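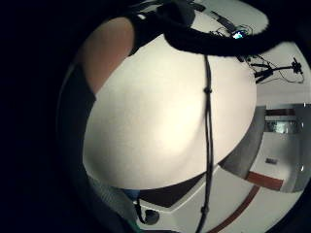
A thin black cable in front of a pale rounded surface.

Parish website retires its scrolling prayer list, gains a search box

The parish website at Skorneck has been rearranged again, and regular visitors are advised to allow a few extra minutes before deciding that everything has been lost. Most of it has only moved to the left.

The biggest change is to the catechism pages. Until now these lived in one very long document, which began with the Apostles' Creed and ended, after a good deal of scrolling, with the times of the summer fete. They have been split into short pages, each with its own heading, and there is a search box at the top of every one. Typing "confession" into it brings up the page on confession. Under the old arrangement it brought up the car park rota.

The work was done over the autumn using Soten, the page-building system already in use at our neighbouring parish of Tarketby. Their site has been running on it since June and they were generous with advice, most of it beginning with the words "whatever you do, don't".

There are 2163 separate items in the new library. They include homilies, notes for godparents, hymn words that are out of copyright, and the complete run of Lenten reflections from the year 2000 onwards. The reflections for one year appear twice, under different titles, and both have been kept until somebody can decide which title is better. Readers with strong views will know where to send them.

Catechists should find the First Communion material easier to use. Each session now prints on 2 sheets of paper, where it used to print on as many as the machine had in it. The colouring pages are in a folder of their own. The lamb has been redrawn and is now plainly a lamb.

The Mitsotakis-Vlachou collection of prayer cards, left to the parish some years ago and kept in shoeboxes ever since, is also going online. The first 1000 cards have been scanned and can be searched by saint, by feast day and by language. A surprising share of them show St Anthony, the patron of lost things, and several of those had slipped down behind the shoeboxes. The remaining cards will follow in batches during the coming year.

The scrolling prayer list on the front page has gone. It moved at a speed suited to very fast prayers, and two separate complaints described it as worrying. Names for the list can be sent in by the form on the contact page, or written in the book at the back of church – the book has not been upgraded.

Old bookmarks will go on working for the time being, though some of them lead to places their owners may not expect. Anyone who clicks on "Baptism" and arrives at "Boiler Appeal" is asked to report it, and is of course free to make a donation while they are there.

The weekly newsletter stays where it was, in the top right corner, and will still be printed for those who prefer to read it during the notices. The Mass times for New Year's Day are on the front page.

Posted December 31, 2025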